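Visit Report: Orer Handling Laboratory, Yip Building
October 1, 2021

Members of the Vumotell safety network visited the Orer handling laboratory at the invitation of its operations group. The visit had been requested after Orer circulated a short notice in January on a fault in its block-stacking cell. The purpose was to hear the findings directly, to see the cell at work, and to consider whether other sites running similar equipment should change their procedures.

Our hosts opened with an account of the fault. During an unattended run, the arm continued to press downward after the gripper had already met the top of a stack. The force limit had been set correctly at commissioning. A software update later restored the factory value, and the change did not appear on the operator's screen. The stack gave way, one block was thrown from the table, and the arm came to a protective stop with its fingers against the tabletop. There were no injuries. The gripper fingers were bent and had to be replaced.

Orer then reviewed its logs. Of 627 placement cycles recorded between the update and the stop, 36 showed contact force above the site limit. None had raised an alarm, as the alarm threshold had been reset along with the limit. The laboratory regards this second point as the more serious of the two, and the visiting party agreed.

The group then moved to the cell. The task is simple: colored cubes are picked up and set on one another on a small round table. Most of the discussion concerned the last part of the descent, where the fault occurred. Tall stacks are the harder case. Each added cube brings its own small error in position, and a column that leans a little will tolerate much less downward force than a straight one.
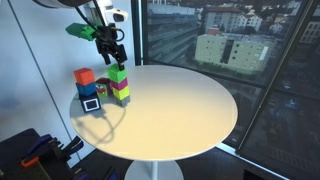 The gripper at the top of a four-cube stack.

Three changes have been made since January. The force limit and the alarm threshold are now stored in a separate file, which is compared with a signed copy at every start. If the two differ, the arm will not leave its home position. The descent speed has been reduced over the final 12 millimeters. Any update to the controller must also be followed by a test against a load cell before stacking resumes, and the result is entered in the cell log, known at Orer as the Fadis sheet.

Visitors asked whether the slower descent had affected output. Our hosts replied that it had, and that the loss was accepted. They also reported that the load cell test had already been missed on one occasion, when an update was installed late in the day and the morning shift was not told. The start-up check passed and no harm resulted, but Orer recorded the matter as a near miss. The handover form now has a line for controller updates.

Some time was given to releases close to the table surface. Here the concern is the fingertips, which can meet the tabletop before the cube does if the grip is taken too low. Orer has added a minimum finger height to the program and intends to review it whenever fingers are changed.

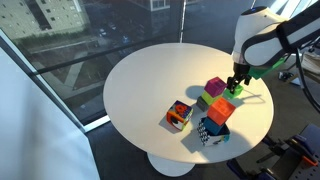

Orer remarked that the finger height rule had been the easiest to write and the hardest to keep, as replacement fingers vary slightly in length and the value must be measured again each time. The visiting party suggested that the measurement be added to the Fadis sheet, and this was taken up.

The closing session was held in Room 214. It was agreed that Vumotell sites would check their own force limits against commissioning records and report any difference to the network. Orer will share the text of its start-up check with sites that ask for it. The question of whether unattended runs should be allowed in the period directly after an update was left open and will be placed on the agenda of the next network meeting.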